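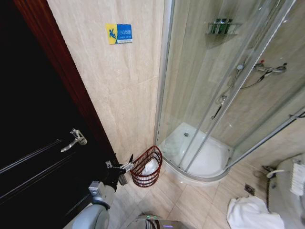
Print | E-mail this article

Search this site Go

The corner shower deserves more credit

2023-11-09

People who redo a small bathroom tend to ask for a walk-in shower with one flat sheet of glass. I think most of them would be better off with the curved corner kind, with sliding doors and a raised tray.

A hinged door needs room to swing. A sliding one needs none, and the rounded front leaves space to stand and dry your feet. The raised rim matters too. Open showers look good in the Van Hecke catalog, but water travels, and tile gets slick. Hotels put a slippery floor sign on the wall. I would sooner keep the water in the tray.

The complaint I hear most is cleaning. It is fair. The tracks collect soap, and the spot where the doors overlap is hard to reach. I do mine with an old toothbrush every few weeks, and it takes 13 minutes.

Cost is the other point. When we priced our bathroom in August, the flat glass was $400 more than the corner unit, before any work on the floor. We spent the difference on a better mixer and a wire shelf for the shampoo. I use both every day.

We use cookies to improve your visit. Accept | Settings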